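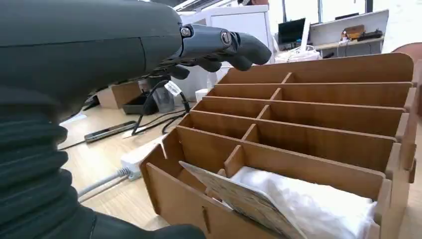

Organizador de escritorio de madera clara, con paneles escalonados y dos columnas de compartimentos.

1/ El Servicio de Espacios de Trabajo de Elturov inicia este mes de septiembre la revisión de los puestos compartidos. En este hilo se recogen las pautas para el uso de los organizadores de sobremesa.

2/ El modelo se compone de paneles finos que encajan entre sí. No lleva cola ni tornillos, por lo que puede desmontarse para su traslado. Se ruega no forzar las pestañas laterales: los paneles se extraen siempre hacia arriba y de uno en uno.

3/ Los paneles ganan altura desde la parte delantera hacia el fondo. Los documentos de mayor formato se colocarán detrás; las tarjetas, notas y sobres pequeños, delante. De este modo las etiquetas quedan a la vista desde la silla.

4/ El compartimento delantero se reserva para el material de uso diario. Los paños y pañuelos de papel se retirarán al término de la jornada. Las cartulinas y tarjetas rígidas deben guardarse en vertical, sin apoyarlas en diagonal sobre otros objetos.

5/ Los teléfonos móviles no se guardarán en el organizador. Pueden dejarse sobre la mesa, al lado, durante la jornada. El servicio no se hace cargo de los dispositivos olvidados.

6/ Limpieza: paño seco o ligeramente humedecido. Quedan excluidos los productos con alcohol y los abrillantadores, que manchan el canto de los paneles. Para el polvo acumulado entre compartimentos puede solicitarse un pincel en la recepción de la planta 2.

7/ La primera fase comprende 100 puestos del edificio Štefanec. Los 28 puestos de la sede de Sitlow se incorporarán en la fase siguiente. El calendario por departamentos figura en el tablón interno.

8/ Las personas que compartan mesa acordarán el reparto de las dos columnas. Se recomienda asignar una a cada usuario e indicar el nombre en el panel más alto con etiqueta removible. No está permitido escribir sobre la madera.

9/ Las piezas dañadas se comunicarán a Kristýna Bednárik, responsable de mobiliario, con indicación de la planta y del número de puesto. La reposición de paneles sueltos se tramita los jueves. No se admiten reparaciones con cinta adhesiva.

10/ Las consultas sobre archivo y retirada de documentación corresponden a Marek Polák. El material sin identificar que permanezca en los compartimentos tras la revisión pasará al depósito de la planta baja, donde podrá recogerse en horario de mañana.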